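Wanted: people to drive our kitchen robot

Katis is a two-armed robot, and it learns chores by being steered through them. We're looking for remote operators to join us in January, and we'd love to hear from you!
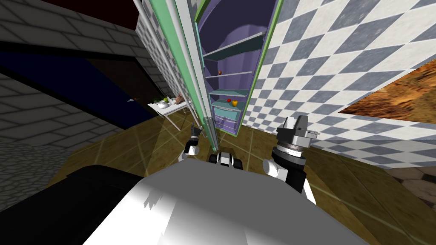

Katis facing the open cabinet in our simulated kitchen

You'll work from home in our simulator, guiding both arms with hand controllers. Training is paid, 30 hours of it, and gamers, knitters and crane drivers are all welcome.
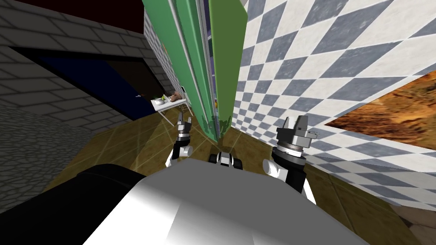
By Seraina Trummer, Nodelen
4 November 2020

Our goal is 2,000 demonstrations by spring. Shifts run 90 minutes, and you choose your own (mornings fill up fast). You'll switch to the gripper view for close work.

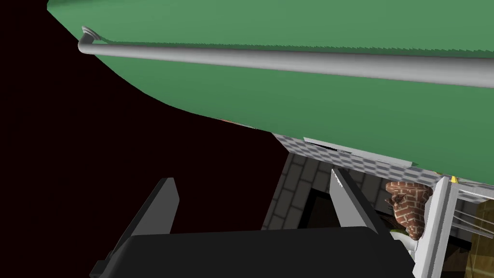 How to apply

Write to Myroslav Savchuk at Nodelen with a few lines about yourself. No résumé needed.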